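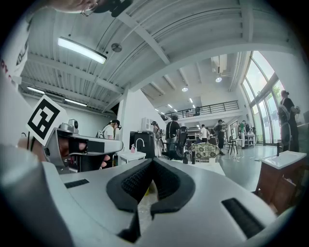 Sink at one end of a big shared workroom, how do you keep the floor around it tidy?

Posted by Madhu Goel, 26 Aug 2018

Hi all, hoping for some gentle advice. We've taken over a large open room with a very high ceiling and a mezzanine, and there are white sinks for everybody. Cleaning things seem to gather on the floor near it, and by the end of the day I'm stepping over the lot. I've got $50 to spend and I'd prefer not to drill into anything. What would you do?

curkoter_kev

Get a shelf.

Fraser

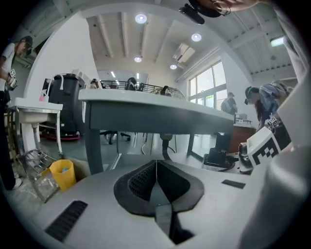
Floor clutter around a sink nearly always comes from things that have no spot of their own, and I say that as someone who spent most of March tripping over a mop! I'd start with the yellow bucket and the chrome wire rack lying beside it. Stand the rack up against a wall if it's steady enough (give it a wiggle first), and let the cloths and sponges live there. The bucket can stay on the floor, bless it, but empty it out each night and pick one place for it, a bit out of the way of people's feet. I'd also stick down a square of coloured tape so everyone knows where it goes back. My lot grumbled for 2 weeks and then got quite protective of the tape.
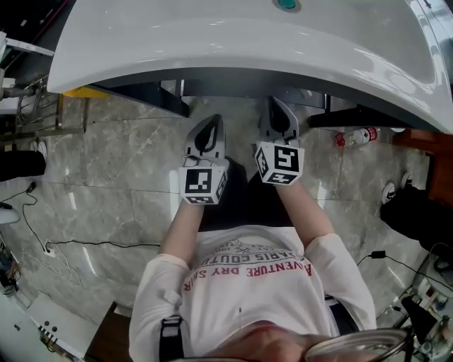
As for the spending, I'd hold off until you've lived with the new arrangement for a bit. I rushed out and bought a $49 trolley and it's now holding my tomato seedlings.

Rivis

Agree with Fraser about the tape. Measure under the basin before you buy any tubs, mine were a centimetre too tall and I had to take the whole lot back.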